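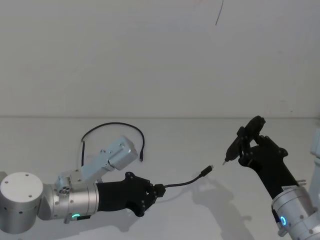

Holding, Plugging and Storing Short USB Leads

June 2018
Tomos Price, Zyanya Camacho and Nerys Kemeys
Supervisor: Trefor Prothero
11 min read

1. Background

Short USB leads are in constant use in the electronics teaching room. They connect small boards to laptops, battery packs to sensors and, outside class, phones to whatever socket is free. They also go wrong more often than any other item on the stores list. The usual fault is a lead that works only when its plug is pushed to one side. Such a lead tends to be put back with the others, so the next user finds the same fault again.

The project looked at the first few centimetres of cable behind the plug. The aim was to find out whether the way a short lead is held and put away affects how soon that part begins to fail, and to propose a way of storing the leads which a busy class would keep to. We did not look at data speed, at charging rate or at faults in the sockets of the equipment.

The work followed a request from Ifor Beddoe, who runs the stores counter and had kept the returned leads from the previous year in a crate. Those leads were our starting material.

2. Terms used

The plug housing is the moulded part that the user grips. The metal tip is the part that enters the socket. The collar is the short flexible sleeve, where there is one, between housing and cable. Sag is the greatest distance between the cable and a straight line drawn from one housing to the other. The held end is the end gripped by the user, and the free end is the other.

A short lead gripped at one housing does not hang straight down as a long one does. It is stiff enough to carry much of its own weight, so it leaves the held end in a shallow curve, sags a little and may rise again towards the free plug. The free metal tip can then point more or less straight ahead. Users make use of this without thinking about it: they hold one plug and steer the other towards its socket by turning the wrist. It works well with a new lead. With a tired one the free end drops or twists, and the user reaches over and bends it back.

3. The returned leads

The crate held 113 leads. We tested each for a steady connection, first lying flat and then with the cable pushed gently to each side of the housing. Leads that dropped out in the second test but passed the first were marked as side faults.

Side faults were the largest group by a wide margin. Clean breaks in the middle of the cable were rare, and most of those had a visible crush mark, probably from a chair or a drawer. Bent metal tips were also rare. In nearly all the side-fault leads the outer jacket had whitened or wrinkled just behind the housing or, where there was a collar, just past the end of it. Cutting the jacket back showed broken strands in the same place.

We had expected the collar to prevent this. On the softer collars it helped. On the stiffer ones it only moved the bend further along, and the jacket there was as worn as on leads with no collar at all. Zyanya's notes from this stage record that a stiff collar should be treated as part of the housing for storage purposes, and we kept to that in the design.

Many of the leads had been wound tightly round their own plugs and tied. When released, they held the shape of the winding. A lead in that state will not present its free plug squarely to a socket, and in our own handling we found ourselves straightening it by force at the housing, which is the weak point.

4. Bench test

4.1 Samples

New leads of two makes, Celar and Baysal, were bought through the department. Both are black, with moulded housings of similar size. The Celar lead has a soft collar and the Baysal lead has none. Six of each make were used. Half were stored between sessions by tight winding and half were hung by one housing.

4.2 Bending

Each lead was clamped by the housing at the edge of the bench and the cable bent by hand over a wooden former with a radius of 13 mm, to one side and then the other. The radius was chosen by measuring how a lead bends when a user presses the plug home at an awkward angle. A metronome kept the pace even. Every sample was given more than 900 bends, spread over several sessions, with a connection check at the end of each.

4.3 Sag

Sag was measured before the first session and after the last. The lead was held level by one housing in front of a sheet of ruled paper, with the free end unsupported, and the position of the cable was marked on the paper by a second person. The method is crude. Nerys repeated the marks on a separate occasion and they agreed closely enough to rank the samples, though not to give a value worth quoting.

5. Results

The wound samples did worse in both makes. The first lead to show a side fault was a wound Baysal, followed by another of the same group. None of the hung Celar leads had failed when testing stopped. One hung Baysal lead failed near the end, and when opened up it had broken strands directly behind the housing, matching the leads from the crate.

Sag increased in every sample. In the hung group the curve stayed smooth and lay in one plane. In the wound group it became uneven, with a tight kink close to the held end and the free plug turned to one side. The kink is more important than the amount of sag. A lead with a deep, even curve could still be steered into a socket easily, while one with a small sag and a kink could not.

6. Storage design

The requirements agreed with Ifor were that a lead should be put away with one hand, that nothing should need winding or tying, and that the whole length of the cable should be in view.

We compared three arrangements. The first was the existing crate, kept as a control. The second was a drawer insert sold as the Istenar tray, with narrow channels in which the lead lies folded. The third was a slotted rail, which we made ourselves and labelled Trakura on the drawings to keep it apart from the bought item.

The rail is a strip of softwood fixed to the wall at shoulder height, with slots sawn in from the front. The cable goes into the slot and the housing rests on top, so the lead hangs from one end. The slot edges are rounded and sanded. On the first version they were left square and pressed into the cable directly below the housing, which was the very thing we were trying to avoid. On the second version the slots were opened out at the back and this stopped.

The tray looked neat but was seldom used as intended. Users folded the lead to fit the channel and pressed it down, and the fold fell close to the housing each time. Leads with stiff collars did not fit at all and were left lying across the top.

7. Class trial

The rail was put up beside the stores counter in March and left there until the end of the module. Users were given no instruction beyond a small label reading "Hang by one plug". Most leads came back to the rail. Some were hung in pairs in the same slot, which did no harm to the cable but made the second lead awkward to remove. A few were still wound up and balanced on top of the strip, mainly at the end of a session when people were in a hurry.

Ifor reported that faulty leads were now easier to pick out, since a kinked lead hangs crooked beside straight ones. He has started removing these as he sees them. This was not part of the design brief, but it may turn out to be of more use than any saving in wear.

8. Handling advice

The following is the text of the card now kept at the counter.

Grip the housing, never the cable.
Hold the lead by one plug and let the rest hang in its own curve before bringing the free plug to the socket.
If the plug is at the wrong angle, turn the housing. Do not bend the cable to correct it.
Push straight in and pull straight out.
Hang the lead up by one plug. Do not wind it.
Hand in any lead that works only when held to one side.

9. Limits of the work

The number of samples is small and both makes are thin, flexible leads. Thicker cable may behave differently. The bending was done by hand, and although the pace was controlled the force was not. We also bent the cable in one plane only, whereas a user twists it as well. The winding was done by one person, Tomos, who winds tightly, and a looser coil might have done less damage.

The returned leads had no record of age or use, so the crate can show where leads fail but not how quickly.

10. Further work

A twisting test is the most obvious next step, using the same clamp with the free plug turned instead of bent. It would also be worth repeating the sag marks on the class leads after a full year on the rail. Trefor Prothero has suggested a wider slot for the leads with stiff collars, and a drawing for this is held with the others in the project folder. The rail remains in use at the stores counter.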